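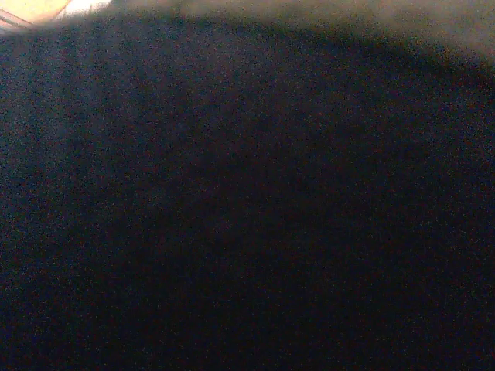 Dark, fabric-like surface at close range.

Search this site Enter keywords

Mon 22 April

Sokard has published its packing guide for the Vardale school backpack. The guide covers laying the bag flat, opening the zips and loading boxed items.

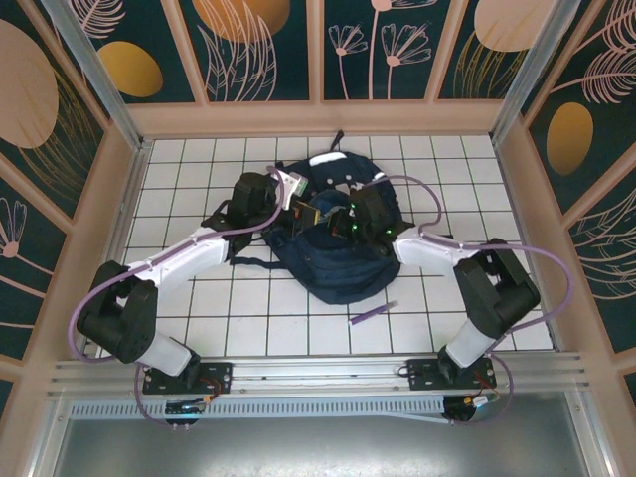 Navy backpack laid flat on white tiles.

"Settle the straps at the sides before loading," said Nuala McGrath, product lead at Sokard. The guide runs to 14 pages and replaces the February edition. 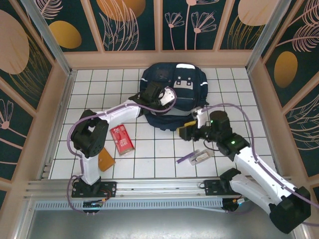 Where can schools get the guide?
Printed copies are available from Sokard's Sturnach office.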